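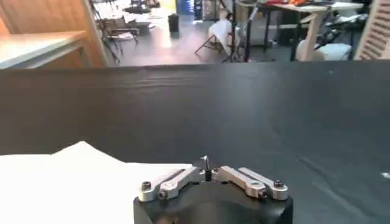

# Pludora

Hi! Pludora is a pile of old recipe text that I typed up by hand, cleaned a bit, and put into plain files so other people can search it. I started because I wanted to know when cooks in Avenden stopped writing "oleo" and started writing "margarine," and then I couldn't stop typing.

## What's in it

There are 300 recipes, taken from 16 little spiral-bound cookbooks. All of them were printed by Tiedemann, a small print shop in Avenden that closed before I ever moved to town. I found most of the books at yard sales (the best one was holding up a wobbly lamp).

Each recipe is one row in `recipes.csv`. The columns are:

| column | what it holds |
|---|---|
| `id` | my own number, no meaning beyond that |
| `book` | short code for the cookbook |
| `title` | as printed, typos and all |
| `course` | my guess, see below |
| `ingredients` | one string, items split by semicolons |
| `steps` | the full directions |
| `notes` | anything odd I wanted to remember |

The books put the cook's name under each recipe. I left those out. A lot of these people have family still living nearby, and I don't need names to count margarine.

## Getting it going

It's a CSV, so open it in whatever you like. If you want the ingredient splitter too:

```
pip install -r requirements.txt
python split.py recipes.csv out.csv
```

The splitter leans on Hilidura, a tiny parser I wrote for an earlier project and never got around to packaging properly. It lives in the `hilidura/` folder. It knows "1 c.", "1 C", "one cup" and "1 coffee cup" — that last one stays its own unit, and please don't merge it with cups! I measured three old coffee cups at home and got three different answers.

## Things that will trip you up

- **Course labels are mine.** Lime gelatin with cottage cheese and pineapple is filed under `salad` in the books, so I went with `salad`. Argue with me if you want.
- **Oven temps are a mess.** "Slow oven" and "quick oven" are left exactly like that. I haven't turned them into degrees and I don't plan to.
- **Can sizes.** "No. 2 can" is kept as written. So is "small can," which could be anything.
- **Near duplicates.** There are 12 versions of scalloped corn. Some of them differ only by paprika. I kept every one, so drop them yourself if you're training something or making charts.
- **Missing steps.** In 4 recipes the directions just end, usually at the bottom of a page. Those have `incomplete` in the notes column.

## What I'd use it for

Word counts, ingredient trends, parser testing, dinner. It's one town and one printer, so I wouldn't use it to say anything about how the whole country ate. I also haven't cooked most of these, and the canning directions are old, so please follow a current guide for anything that goes in a jar.

## Changes

- April: fixed the quote marks that were breaking rows in the pie section, sorry about that
- before that: split `notes` out of `steps`, added the missing bread recipes

## Still to do

- [ ] page numbers for every recipe
- [ ] a proper list of the book codes (right now it's a comment at the top of `split.py`)
- [ ] decide whether "oleo" in a recipe title counts

If you spot a typo, open an issue with the `id` and I'll check it against the book. Half of them will be the printer's and half will be mine.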